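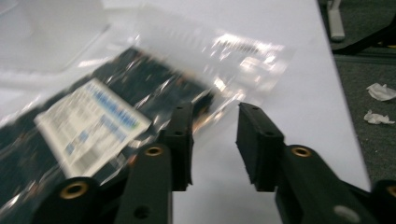
N.º 15 · Hoja del taller doméstico

Inicio | Cocina | Taller | Costura | Orden | Archivo

Guardar placas y piezas pequeñas en bolsas transparentes (y encontrarlas luego)

Por Ama Korletey
Tiempo de lectura: 9 minutos

Llevo años defendiendo las bolsas transparentes y no pienso parar ahora. Una placa de circuito metida en una caja de cartón opaca desaparece para siempre; la misma placa en una bolsa que deja ver lo que hay dentro se encuentra en un segundo, y además no se llena de polvo ni se roza con los tornillos sueltos. ¡Me parece uno de los mejores arreglos que se pueden hacer en una mesa de trabajo por tan poco dinero!

Empiezo por la superficie. Trabajad sobre algo blanco, liso y mate. Yo tuve mucho tiempo la mesa de madera a pelo, con su veta preciosa, y cada tornillito se me perdía en ella. Un tablero blanco puesto encima lo cambia todo: las piezas oscuras saltan a la vista, la luz se reparte mejor y la madera de debajo no se raya. Si podéis elegir, que sea un poco más pequeño que la mesa, así queda un borde libre alrededor para apoyar las muñecas o dejar el lápiz. El brillante lo probé y lo devolví, porque con la lámpara encima me deslumbraba justo donde quería mirar.

Para limpiarlo, paño de microfibra apenas húmedo y después otro seco. Nada de estropajo, que deja marcas donde luego se agarra la suciedad.

Las bolsas

Hay dos cosas que conviene separar desde el principio: lo que lleva electrónica y lo que no. Para tornillería, arandelas, gomas y topes sirve cualquier bolsa con cierre. Para placas que todavía funcionan y que queréis volver a usar, lo suyo es una bolsa antiestática, y si os empeñáis en verlas (yo me empeño), comprad de las translúcidas. La bolsa normal de cocina la dejo para placas de desguace, esas que una guarda por si algún día hace falta un conector.

El tamaño importa más de lo que parece. Una placa en una bolsa enorme se dobla contra las esquinas y acaba agujereándola; una demasiado justa cuesta cerrarla y se termina apretando donde no se debe. Dejad un par de dedos de margen por cada lado. Y la etiqueta, por fuera y arriba, cerca del cierre, para que se lea cuando están todas en fila como fichas de biblioteca. Yo uso las etiquetas blancas de Caratell, las de papel, que se despegan bien si cambio de idea, cosa que hago continuamente.

En la etiqueta pongo qué es, de qué aparato salió y el mes. «Radio cocina, enero» me dice más que cualquier número de serie.

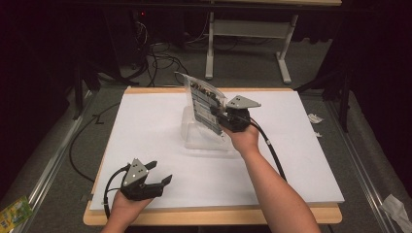
Otra costumbre que os recomiendo mucho: coger las bolsas y los blísteres por el borde de arriba. El plástico de sobra está para eso. Si se aprieta por el centro, toda la fuerza va a parar a lo que hay dentro, y en una placa con patillas finas eso se paga. Por el borde se levanta, se inclina un poco, se mira y se vuelve a dejar plana. Lo mismo al sacarla: se abre del todo, se desliza la pieza sobre el tablero y se sujeta por los cantos.

Los blísteres buenos no los tiréis. Los de concha rígida, una vez vacíos, son bandejas estupendas para lo que estáis desmontando en ese momento, con sus huecos ya hechos. Adwoa Dogbe, que escribe las páginas de costura de esta misma hoja, me enseñó a recortarles la pestaña con tijeras de cocina y a pasar una lima suave por el canto para no cortarse. Ella guarda así los corchetes y los botones automáticos, y yo los muelles.

Una pega tienen, y es que sobre blanco casi no se ven. Se arregla con una tira de cinta de color en el borde delantero. La mía es naranja y ya no les planto el codo encima.

Los cables, siempre fuera de la zona de trabajo. Si alguno tiene que cruzar el tablero, que salga hacia un lado y no pase por delante de las manos. Lo que sobra, en un lazo amplio, sin dobleces. Y si el suelo es de moqueta, cuidado: un tornillo pequeño que cae ahí se esconde de maravilla. Una linterna puesta a ras del suelo lo hace brillar, y una media estirada sobre la boca de la aspiradora lo recoge sin tragárselo (¡probadlo, da mucho gusto!).

Para guardar las bolsas ya llenas tengo un cajón Plevska de los bajitos, con las bolsas de pie. Tumbadas y apiladas se acaban aplastando unas a otras, y siempre se busca la de abajo.

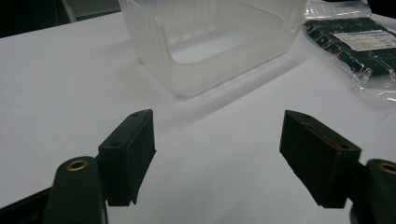
¿Se pueden reutilizar las bolsas con cierre para piezas distintas?

Mientras el cierre encaje en toda su longitud y el plástico no tenga agujeros, valen para otra tanda. Dadles la vuelta, sacudidlas bien, limpiadlas con el paño y dejadlas secar abiertas antes de meter nada. Las antiestáticas, cuando están muy arrugadas o rozadas, es mejor cambiarlas.

Me queda contar lo de los recipientes de plástico translúcido, que dan para mucho. Los uso para los grupos: todas las bolsitas del mismo aparato juntas en uno, con la tapa puesta y otra etiqueta en el frente. Cuando el arreglo se termina, lo que sobró vuelve al cajón y el recipiente queda libre para el siguiente

Contacto: buzón de lectores, apartado 433 | © Hojas Hameck, 2018 | Volver arriba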